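**Laundry folding by machine** is the branch of household robotics concerned with picking up clean cloth and making it smaller. It has been about to succeed for a long time. It sits alongside dishwasher loading and bed-making in the group of chores that people would most like to hand over, and it is usually listed as harder than either.

## The problem

Factory robots do well with objects that keep their shape. A car door is the same car door wherever it is put down. A blanket has no fixed shape at all, and the act of picking it up gives it a new one. A machine that has worked out where all four corners are may find, after one tug, that it has to work it out again.

Thick fleeces and knits add troubles of their own. Dark ones show few shadows, so a fold and a flat patch can look alike to a camera. Fuzzy ones cling to themselves, and a gripper that means to take the top layer often takes the lot. Bedding is also larger than most robot arms can reach across, a difficulty that people solve by walking round the bed.

Musa Akande, whose handbook for appliance engineers is still passed about in photocopy, divides the job into finding an edge, taking hold of it, moving it and letting go. He gives letting go the longest chapter. Cloth that has been laid down neatly tends to follow the fingers on their way out.

## Learning by hand

Early folding machines worked from written rules, and folded whatever the rules had foreseen. Most later work has relied on copying people. In the commonest arrangement a person does the chore with a pair of hand-held grippers, built with the same sort of fingers the robot will have, while small cameras record what the fingers are up to. 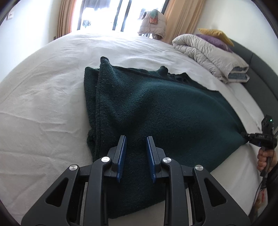
The attraction is cost. A robot arm is dear, heavy and unwelcome on the stairs, whereas grippers go in a rucksack and can be used in any bedroom with a bed in it. The drawback is that the person must give up eight fingers and both palms, and discovers how much of folding was being done by the palms. Smoothing, in particular, has to be managed by pulling at corners. Users describe the first hour as like making toast in oven gloves.

The Skurkach collection, assembled by Dalal Rawashdeh and Jin-sol Ji, holds 4,000 recorded folds of towels, throws and blankets made in this way. Its compilers asked for untidy attempts as well as good ones, on the grounds that a robot which has only seen tidy cloth has no idea what to do about the other kind. The request was met in full.

## Machines to date

The Clemus was a cabinet the size of a wardrobe, intended for shirts and towels. It was fed by hand, one item at a time, with the item clipped to a rail the right way round. Reviewers noted that by this stage the owner had done the awkward part, and was now standing beside a wardrobe, waiting. Blankets were excluded by the manual.

Famesbridge took the opposite course with a two-armed robot on a wheeled base, trained on recorded human folds. It could start from a heap. In trials run by Vasilică Zamfir it folded a fleece throw in four minutes, given good light and a clear bed, and went on to fold the corner of the undersheet in with it. Later versions recognised sheets and left them alone. They also left alone some pale towels.

## Disagreements

There is no settled view on what counts as folded. Some laboratories accept any flat rectangle. Others measure how far the edges are out of line, and a few just ask whether the thing would go in the cupboard. Ayodele Nnaji has argued for the cupboard test, as being the only one used in houses. Critics reply that it depends on the cupboard, and on how hard one is willing to push.

Speed is disputed too. Zamfir holds that a slow robot is no great nuisance if it works while the household is out. Rawashdeh has answered that the bed is generally wanted back by ten in the evening.

Both sides accept that the large soft item remains the weak spot. Doubling a blanket over is fairly dependable. Keeping the layers together afterwards is less so, as the lower one slides out at the side and has to be found again by a machine that had considered it dealt with.

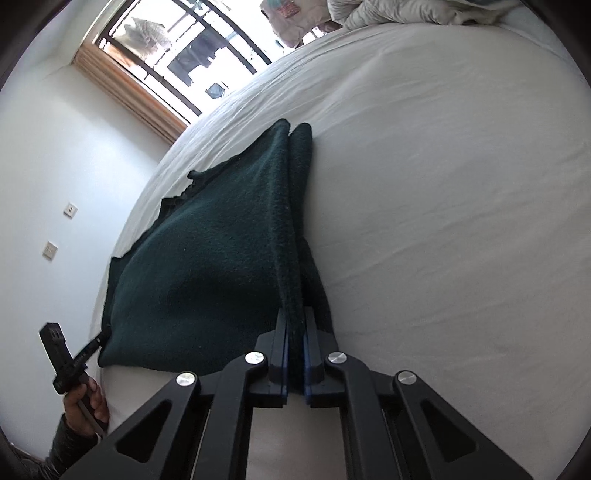 ## See also

- Bed-making by machine
- Dishwasher loading
- Fitted sheet (unsolved)
- Sock pairing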